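**Readers and rememberers wanted for the Goltcombe supper book**

We're putting together a book of the suppers people in Goltcombe grew up eating, and we would love your help with it! Any kind of supper counts: Sunday pot roast, canned soup with crackers, the casserole your aunt brought over whenever somebody was sick (and sometimes when nobody was).

So far we have 55 recipes, nearly all of them from the streets around Harum Road, and we know there are plenty more kitchens out there. You don't need to be a good cook, and you certainly don't need to be a good writer. If you'd rather talk than type, Fulgencio Barrera will sit down with you for an hour or so and take notes while you tell it your way.

We're also looking for 2 people to test recipes at home through the summer. Testers cook eight dishes each, at their own pace, and write down what was missing (my grandmother's cards never once mention an oven temperature, so please be patient with us). Groceries are paid back when you send in your receipts. 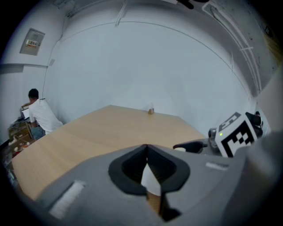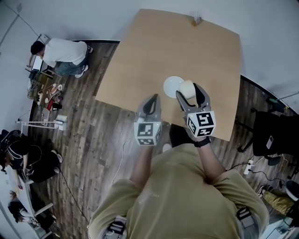 Everyone whose recipe goes in gets a free copy in October, and a second one to give away if you ask nicely. Family photos are welcome too, and we'll scan them and hand them right back.

Please send your recipe, or just a few lines about yourself if you'd like to test, by 28th May. Drop it in the book box at Barajas Bakery or give it to Fulgencio, who is usually there in the mornings with a coffee and a very full folder.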